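Drinking Cups and Waste in Student Cafes: A Survey at Four Sites
Course project report, December 2022

1. Background

Our group wanted to know how many single-use cups leave the cafes where students buy coffee, and whether a deposit on reusable cups changes that. The college already has a recycling plan, but it treats cups as part of general paper waste, so there was no separate figure to start from. We chose four cafes within walking distance of the main library: Orkier, Feris, Sikder and Drimum. Orkier and Feris charge a deposit for a reusable cup. Sikder and Drimum do not offer one.

2. Method

We collected data during October. Each cafe let us read its till totals for hot drinks at closing time. The tills at Feris and Drimum do not separate drinks to go from drinks at a table, so for those two we stood near the counter and kept a tally in two-hour blocks. The tally sheets are in Appendix A.

We also asked customers to fill in a one-page form with questions on how often they buy a hot drink, whether they own a travel mug, and what would make them bring it. Forms with more than half the answers blank were left out.
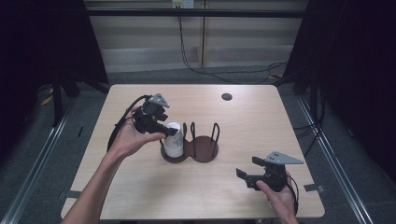 Figure 1. White cup standing in one side of a dark brown double holder.

3. Results

Over the month Orkier sold 3414 hot drinks and Feris sold 2591. Sikder sold 2383. Drimum's till was replaced in the second week and the earlier totals were lost, so we report Drimum only from the tally and do not compare it with the others.

Reusable cups were used more at Orkier than at Feris, even though the deposit is the same, $2. We think the return point explains part of the gap. At Orkier cups go back on a shelf by the door. At Feris a customer has to line up again to get the money back, and several people wrote on the form that they had given up and kept the cup.

At Sikder most people who sat down still got a paper cup. Staff told us the ceramic ones are kept behind the counter and are given out when someone asks.

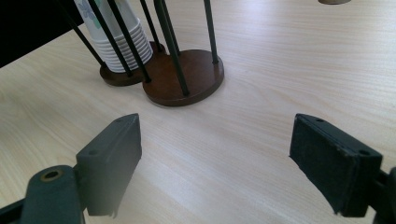

The forms gave a mixed picture of travel mugs. Most people who answered own one, but few had it with them that day. The usual reasons were that it leaks in a bag or that there is nowhere to rinse it between classes. Price came up less than we expected. A small discount was mentioned mainly by people who already brought a mug.

4. Limits

One month is short, and the weather was mild. We did not count lids or sleeves -- these are thrown out separately and the bins were emptied at different times. The forms were filled in by people who had time to stop, which probably leaves out customers in a hurry.

5. Next steps

We would like to repeat the tally in spring and ask Feris to try a return shelf for part of that period. Sikder has agreed to put its ceramic cups on the counter for two weeks, and we will use the same tally sheet there.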